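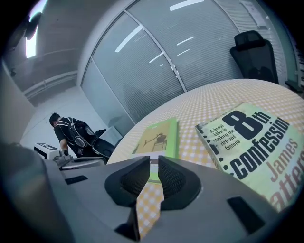
Safta Anghel wrote:
> Is anyone else seeing the grasp planner in Tedov aim for the middle of a
> book cover instead of the edge? Mine does it on 30 of 100 runs, always
> with paperbacks lying flat.

Hi Safta, and hello everyone,

Yes, I see it too, and I'm so glad you wrote in! I spent a good part of October on this one. The segmenter treats a bold cover as its own object, so the planner centres on the artwork and never looks for the spine. Patterned tablecloths make it worse — all those little squares confuse the plane fit.

Try setting min_edge_support to 70 and turning off colour merging. Patch 227 on the Seston branch has both, along with my rather rambling notes.

Do let me know how you get on.

Cheers,
Barrera list maintainer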